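Wanted: people who put things back in boxes

Staltel is looking for 2 part-time sorters and a larger group of paid participants for a study of how loose blocks are picked, sorted and stowed in open bins. I have been asked to write the notice and I have tried to leave out the parts of these notices that I never believe when I read them. You will not be joining a family. You will be joining a long room with a dark carpet, tables, and a good many scuffed bins.

The study began in February, when Dilero, who supply the bins and the blocks, sent us a leaflet claiming that sorting by colour before stowing saves time. It may do. The leaflet had a graph in it with no numbers up the side. We have been trying since then to find out whether the claim holds for ordinary people on an ordinary afternoon, and so far I would not bet my lunch on it either way.

What the work is

Each session starts with a bin of long blocks in two colours, brick red and dark green, lying as they fell. The task changes from session to session. Sometimes the blocks have to come out one at a time and go into trays by colour. Sometimes they stay in the bin and have to be laid flat and parallel, so that a second layer would sit on top of them. Sometimes the job is only to say which block you would take first, and why, and we write that down.

The last one sounds like nothing. It is the part that people find hardest, and the part where the advice in the leaflet is thinnest. "Start with the easiest piece" is fine until you ask two people which piece is easiest. A block lying flat against a panel is tidy, but there may be no room for your fingers behind it. A block leaning on another is easy to get hold of, but move it and the other may slide. We have had firm opinions on both sides and very little agreement.

The bins are grey, open at the top, and not new. The paler marks are wear, and the small round holes in the floor are meant to be there. Please don't write to tell us about the holes. The bins sit on wooden tabletops at a height that suits most people, though taller participants have complained about their backs, and they may have a point. We can raise a table if you say so beforehand.
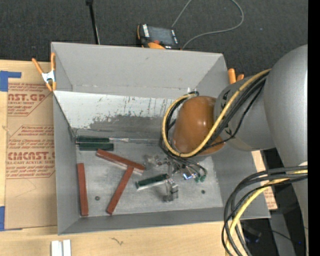 Who we want as participants

Anyone over 18 who can stand for an hour with a break in the middle, or sit for it if that suits you better. You need not have worked in a warehouse. If you have, tell us, because we would like some of each and so far we have had too many people who pack for a living. They are quick, and they are also very sure of themselves, which makes it difficult to learn anything about the method.

We would especially like to hear from people who are left-handed, people who cannot easily tell red from green, and people who describe themselves as untidy. On the second of those, please don't rule yourself out. A colour method that only works for some of the people using it is worth knowing about, and the leaflet is silent on the matter.

You will be asked to come twice, with at least a week between visits. The second visit matters more than the first. Most sorting methods look good on the day they are taught, when everyone is paying attention, and I have yet to see one sold on how it looked a week later. If you can only come once, please leave the place for someone else.

Participants are paid £18 a session, at the end of the session, and travel within the town is refunded if you keep the ticket. We do not pay in vouchers.

The two sorter posts

The sorters run the sessions. They set out the blocks from a layout sheet, check the bin against the sheet, keep the time, note down what was done in what order, and put everything back for the next person. It is careful work and some of it is dull. If a notice tells you that such a job is varied and fast-moving, ask to see the room.

There are 918 layout sheets in the current set and we have got through 475 of them. At the last meeting it was suggested that the rest could be done in half the time if we stopped checking the bins. I was against it and still am. A red block turned the wrong way spoils the sheet, and there is no way of putting it right afterwards.

The posts are for sixteen hours a week until the sheets are finished. We think that will be the summer. I would treat the date with some suspicion, as the previous one was this autumn. Pay is £13.20 an hour, with paid holiday in proportion to your hours.

You should be able to:

follow a written layout exactly, including when you think it is a silly one
write clearly by hand
lift a loaded bin with a second person, or tell us you would prefer not to
keep quiet while a participant is working, even if they are making a mess of it

The last of these has caught out more applicants than the other three put together. During a trial shift you will watch somebody pull out the wrong block and you will want to say something. Please practise not doing so.

Experience with the Grukico recording form would be handy but it can be learned in a morning. A certificate in storage or home organising will not count for or against you. We have read several of the course outlines and could not work out what was taught.

What you may have heard

Esposito ran a similar study and their summary says that participants "enjoyed the process". Perhaps they did. We do not ask about enjoyment on our form. Some people leave our sessions cheerful and some leave rather bored, and both sorts have given us useful sheets.

We have also been asked whether taking part will make you tidier at home. I have seen no sign of it.

How to apply

For the sorter posts, send a letter of no more than one page by 24/10/2024. Tell us about a job you did that needed care and went on for a long time. We will ask those we like the sound of to do a paid trial shift of three hours. There is no test and no group exercise.

For the participant places, give your name, which hand you write with, and the times you can manage — mornings are fuller than afternoons. Places stay open until the sheets run out.

We answer every letter, though slowly.

Contact: Staltel Sorting Study, front office | © Staltel | Back to top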